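Date: 2024-09-08
From: Adjoa Annan
Subject: Re: [brodance] Kwofie boss, phase 3

Hubert Kwiatkowski wrote:
> Tried Kwofie again with the Eleo build and died in phase 3 every
> single time. Is there a safe spot by the gate or did I dream that?

Hi Hubert! You didn't dream it, but they patched it out – the left side of the gate gets hit by the sweep now too. I stay on the stairs, wait for the second roar, then roll toward him (toward, I know, it feels awful) and get two swings in before he turns.

Also, drop the Dredov ring. It looks great on paper but you lose 100 stamina, and that's one whole roll. I took mine off and finally beat him with 7 health left out of 432. I yelled so loud!

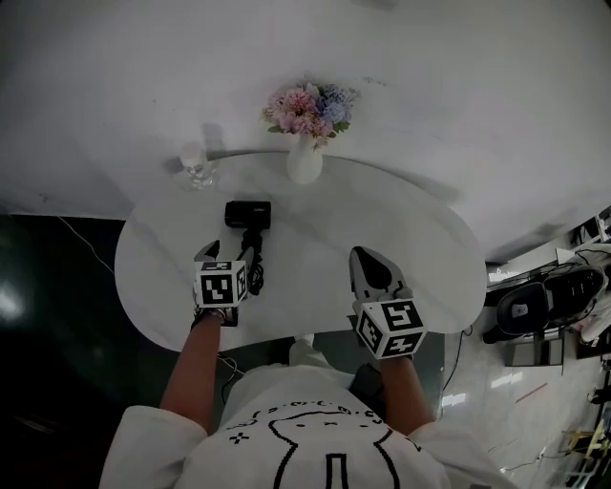
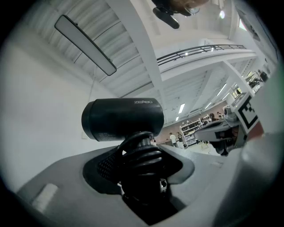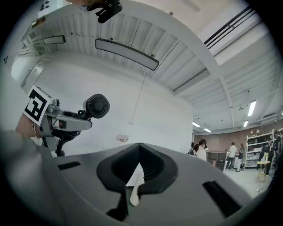
Hand-held grippers, three views

Does anyone know if the ghost lancers still show up when you skip the bell? I skipped it and got none, but my brother got a pair of them right at the door. Might just be luck.

I'm on most evenings if you want a second player for it. Bring the fire oil, I'm all out – and don't sell your spare Eleo blade, the smith wants one in November when the new area opens.

Adjoa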